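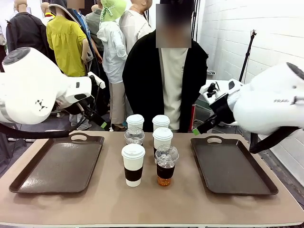
The Spill at Orinero
A two-armed drink server worked for weeks in a clothing store. Then it squeezed too hard.

13 November 2019

The fault that stopped the drink service at Orinero lasted less than two seconds. The left arm closed on a clear plastic cup of iced coffee, kept closing, and pushed the domed lid off. Most of the drink went over the tray and the rest reached the floor on the customer side of the table.

Nobody was hurt. The store shut the machine down, mopped up and went back to handing out drinks by hand. It was the 69th order of the day.

Orinero sells clothes. In October it set up a table on the sales floor, near the mannequins, and brought in a two-armed robot from Juria, a small company that builds serving systems for shops and hotel lobbies. Customers order a coffee or an iced drink, a member of staff makes it, and the robot loads the cups onto trays.

That sounds simple, and for paper cups it mostly is. A hot cup with a snap-on lid is fairly stiff, and a cardboard sleeve makes it stiffer. Clear plastic cups are another matter. They give under light pressure, they get slick as the ice melts, and the domed lid can pop loose when the wall below it bends.

Juria's software handles this by giving each type of cup its own grip limit. The arm is supposed to stop closing once it reaches that limit. According to the company's report on the spill, the left arm had the wrong one. A software update the night before had reset it to the setting for sleeved paper cups. The right arm kept its correct settings, and this is why the problem took most of a day to show up. Iced drinks had mainly been going to the right tray.

The report also found a second fault, and it worries people in the trade more. The arm has a slip check meant to halt it if a cup changes shape in the grip. The check did trigger. But it was set to wait for 28 readings in a row before acting, a delay added earlier to cut down on false stops. By then the lid was off.

Farías, the firm that insures the store, asked for an outside review before the robot could serve customers again. The work went to Ullska, a test lab, which ran 2000 pickups with a mix of cups, full and half full. It logged 102 grips outside the limit on the old settings. With the update fixed and the delay shortened, it logged none, though the arms stopped for no good reason more often than before.

Orinero has accepted that trade. Staff now check the grip settings on both arms each morning, with one cup of each kind, before the first order is taken. Hot drinks come in the same paper cups as before, and the store is trying out a thicker plastic cup for the iced ones.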